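Re: [linens-swap] Patchwork blankets, worth the postage?
From: Serpil Oral
Date: 09/11/2019

> I'd buy the Cladton bear one again tomorrow. It's a real
> patchwork, it covers a big bed with plenty to spare, and
> mine has been through 50 washes since I got it. Still fluffy.
> Anyone on the fence should just get one.

Fifty washes? You joined this list in October and you didn't own one then. Who washes a blanket that often?

I'm also going to argue with "real patchwork." Mine is one piece of fuzzy fabric with the squares printed on it. The dashed white lines on the red blocks are ink made to look like stitching. Run a fingernail along them and you'll feel nothing. Same with the green plaid borders. I don't mind a print, but the listing I bought from said "pieced" and I paid a pieced price.

As for the size, measure your mattress before you believe anybody, me included. Marikar's chart and Losdale's chart disagree by 5 inches for what is supposed to be the same blanket.

Mine on the big bed:

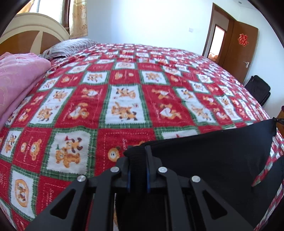
Bears, hearts and the reindeer-looking one, bottom left.

It's cheerful, I'll give it that. I still wouldn't pay postage on a second one. If somebody has a pieced one with seams on the back, show me the back.

Serpil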